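Wrist camera view in simulation: too much gripper in the picture?
Posted in Simulation and Grippers

Abena Kpodo

I'm comparing two parallel grippers in simulation before we order one for our arm. The first is the Metivis and the second is the Rasholm. Both have two fingers and close to the same stroke. The camera is mounted behind the gripper and moves with it.

With the Metivis, the body takes up the bottom of every image. I rendered 2,000 views around a set of rooms and trained a small grasp detector on them. It does fine when the object is well above the fingers and badly when it is close in. Clear objects are worse. Two of the Metivis renders are below, one with a drum-shaped object on legs and one with a transparent bowl.
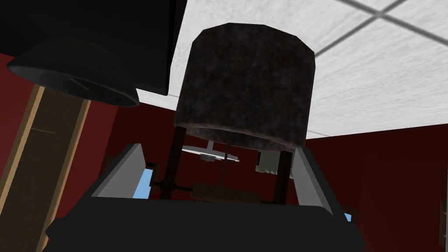
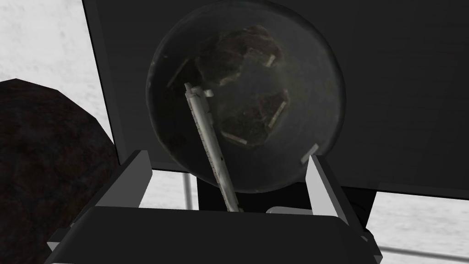
What I want to know

Should I move the camera, mask the gripper out, or leave it alone? And is the bowl problem the same problem or a different one? The Rasholm body is narrower but costs more, so I'd like to be sure before I ask for it.

rvaldez_shop

Leave the gripper in if the real camera will see it too. Your detector needs to learn that the fingers are always there. We masked ours once and got false grasps along the edge of the mask, and had to redo 3,113 labels.

I would raise the camera mount by 20 mm and tilt it down a little, then render the same poses again. Change one thing at a time. If close objects improve, you have your answer and can skip the Rasholm. Check that the cable still clears the wrist at the new height. Ours didn't.

The bowl is a separate problem. It's clear and there's a dark panel behind it, so there isn't much of an edge to find. Try the same bowl with a light background and compare the scores.

Marlo T.

get the Rasholm, we have one on a Valdovinos arm and never had trouble

pkessler

Agree with the first answer on masking. One more thing to check is whether your depth image is coming straight from the renderer. Ours was, and it gave perfect depth on glass, which the real camera never did. We use the Fandent controller and log color and depth separately, so it was easy to test with color only. Run that before you touch the mount.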